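Search this guide Go

Setting Up Your Vulteo Swing Counter
Updated August — by Domnica Avram

Welcome, and thanks for bringing Vulteo to your team! Set aside 22 minutes or so before practice, and do have a snack first.

1. Charge the sensor until the light stays green.
2. Wipe the knob of the bat with a dry cloth and press the rubber cap on firmly. 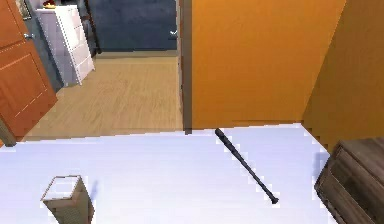 Black bat on a white tabletop.

3. Open the app, tap Add Player and type in a name — nicknames are fine, and the kids love them.

Note: one sensor holds 18 players and 300 swings apiece.
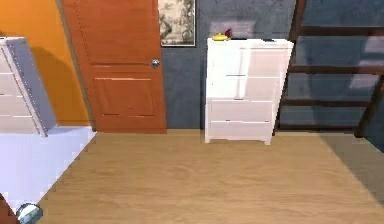

White drawers, bedroom.

4. Choose left- or right-handed, then hold the bat still until you hear two beeps.

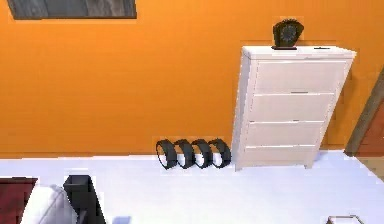 Chest of drawers against the orange wall.

5. Take five easy swings outdoors, well clear of everybody, and check that the app shows all five. If it misses one, go back to step 4.

CAUTION: Never swing with a loose cap. Tighten it between innings, and take it off before league games unless your umpire has okayed it. 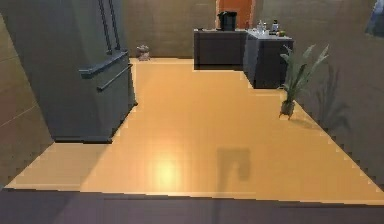

Picture: Elias Hattar / Jekgate

6. Tap Save Team. Your coaches can now see the season totals from their own phones.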